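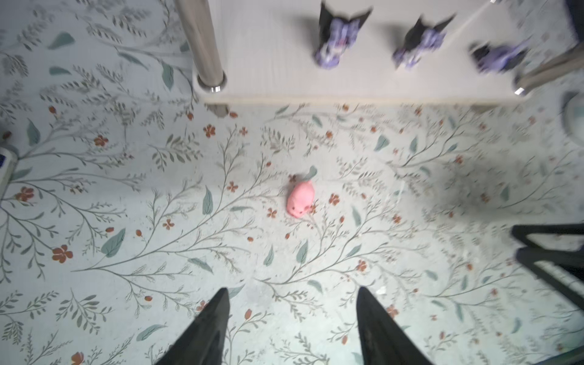

Grasping on Busy Floors: A Gallery

Dallura is our attempt to teach a gripper to pick up small things from surfaces that don't cooperate. Most grasping work happens over a plain gray table, and we did plenty of that ourselves until July, when Sem Verhoeven looked at our success rate and asked whether anyone we knew lived on a plain gray table. So we moved to the floor and put flowers on it.

What follows is one view from the wrist camera and some notes on the method. Page last updated 30 October 2026.

From the wrist, fingers open

The target is the small pink toy, somewhere between a pig and a peach. The team has split on the matter and the label file says "pink_soft", which satisfies neither camp. It has a green leaf-shaped tab on top, and an orange printed flower right next to it that our first detector found much more interesting.

What the policy gets

Just this view and the finger opening. No depth, no overhead camera, no helpful markers. We trained on 1000 attempts over bare surfaces and then 395 over patterned ones - the second batch took longer, mostly because we kept stopping to argue about foliage.

The pattern problem

Stems, leaves, berries, flowers, all flat and all repeating. The old model, known here as Ballow, would close its fingers on a printed blossom with real conviction. Over 900 test runs it reached for the print 39 times after patterned training, and before that we stopped keeping score out of kindness.

The shelf

Three purple-and-black figurines stand on the low white shelf behind the toy. They are distractors, and good ones. Bakker, our baseline, treats anything upright as an invitation. Dallura mostly leaves them alone.

What we changed

During training we swap the floor print between steps while keeping the object where it is. Anything that changes under the toy stops being worth looking at. It's a cheap trick and we spent two months on expensive ones first.

Still open

Crumpled fabric, shiny floors, and toys that match the flowers. The Cimotgate group has offered us a paisley rug - we are considering our reply.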